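**Titwood, May 20, 2022** – A returns point for reusable food containers has opened in the old post office in Titwood. Residents can bring back the lidded tubs they get from the town's market stalls and collect their deposit on the spot.

The returns point is run by Poirier, a small firm that has operated a similar service in Citenley for two years. Tubs are checked and matched with their lids at a marble-patterned worktop in the back room before they go out to the stalls again.
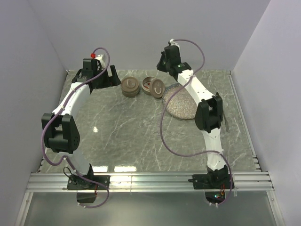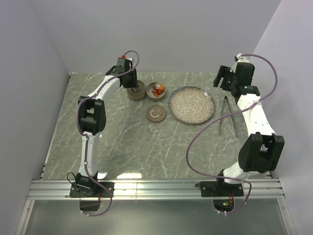
## How it works

Customers pay a deposit when they buy soup, stew or salad in one of the tubs. They can return it to any stall that takes part, or to the old post office, which is open from mid-morning until early evening. The tub should be rinsed and have its lid with it. A tub without a lid earns half the deposit.

The scheme starts with 492 containers in two sizes. The range includes a round brown one with a lid, as seen in the second picture. Poirier decided against printing the stallholders' names on the tubs so that any stall can use any container.

"In Citenley each stall had its own at first, and we spent our mornings sorting them," said Ginevra Zanetti, who manages the Titwood site. "People took them back to the wrong place and got annoyed, and I don't blame them."

Returned tubs are washed in the former sorting office next door. They are left on racks overnight and then go to the worktop, where staff look for cracks and try each lid. A lid that has warped is taken out of use. Good pairs are closed and stacked in crates for the morning delivery.

## Figures from Citenley

Poirier says its Citenley service handled 2,984 returns in its last full year. Over the same period 43 tubs were withdrawn because they were damaged. The firm did not give a figure for tubs that were never brought back.

Geert Dierckx, who sells soup at the Titwood market, has signed up but will keep a supply of cardboard cups until the autumn. He said most of his regulars were willing to pay the deposit, although lunchtime customers who came by bus were less keen.

"They don't want to carry a dirty tub round all afternoon," he said. "If there was somewhere to drop it at the bus station I think that would sort it."

Zanetti said a drop-off box at the bus station was being discussed with the operator. The main difficulty is keeping lids and tubs together when they are tipped into a box, and the firm is trying out a narrower slot that takes one closed tub at a time.

## Lids to be replaced

The lids are made by a supplier in Kodositz. A new version with a wider lip is due in November, after complaints that the present one is hard to open with cold hands. Older lids will still be accepted and will fit the same tubs.

Reet Paju, who runs the salad stall, said she had asked for the change. "I've got customers in their eighties. They hand it back to me over the counter and I open it for them."

Stallholders who want to join can call in at the old post office during opening hours. There is no joining fee for the first season, and crates are delivered before the market opens.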